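Call for testers: Clastorum renderer, second version

We are looking for people who write graphics code in C++ and who have a few free evenings in July. Clastorum is a small open source renderer for indoor spaces. The first version was finished last year, and now we rewrite the shadow and material parts, so we need testing on many different machines.

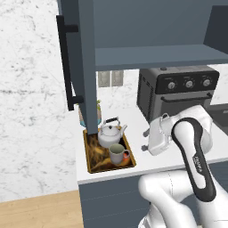 Computer-rendered kitchen with white marble wall and open upper cabinet.

What you will do: build the library from source, run the set of 43 test files and send us the log with frame times. It takes around three hours in total. If you find a bug, please write a short report — two or three sentences are enough. Small patches are also very welcome.

What you need: a computer with a dedicated graphics card, a recent compiler and some experience with shaders. Older cards are especially interesting for us. You do not need to know the first version.

The work is not paid, but every tester will be named in the release notes and can join our monthly online talk. We have 40 places. To apply, write to Vojtěch Baláž or Yabsira Wako with your card model and operating system until 22nd November, for the session of next July.

Contact | © Clastorum | Back to top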